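About Sedgwick Letters

Print this page | E-mail this page

Sedgwick Letters is a handwriting school for adults. We teach everyday cursive and print by mail and in a rented classroom in Lutisholm. Most of our students have typed for years and want to be able to write a note that other people can read.
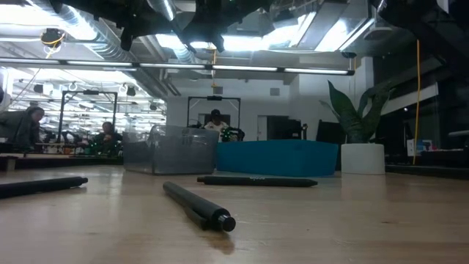

By the Course Editor, Sedgwick Letters

We opened in November with one evening class. There are now three courses: Plain Print, Joined Hand, and Forms and Envelopes. Each one comes with a workbook of 204 pages, printed for us in Gomgate. Lessons are short and meant to be done daily. Left-handed students get their own edition, with the model letters on the right side of the page.

We do not sell pens. Any pen that feels comfortable will do, and students are free to change partway through a course. 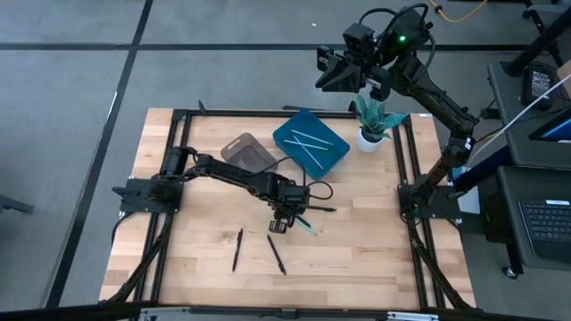

Pen and wooden tabletop.

Work sent in by mail is marked by hand and returned with written notes — we do not grade it. Please write your student number on every sheet, including the back of the last one. Sheets without a number take longer to return.
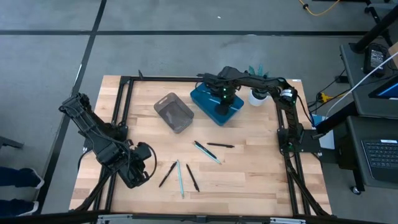 Reading time: 3 minutes

The Grurnon class has moved to the Lutisholm room and keeps its evening hours. Students who paid for the Grurnon location do not need to sign up again. Workbooks can be picked up at the first lesson or mailed for the cost of postage.

Page updated June 2020

Contact: Sedgwick Letters, P.O. Box 907, Lutisholm | © Sedgwick Letters | Back to top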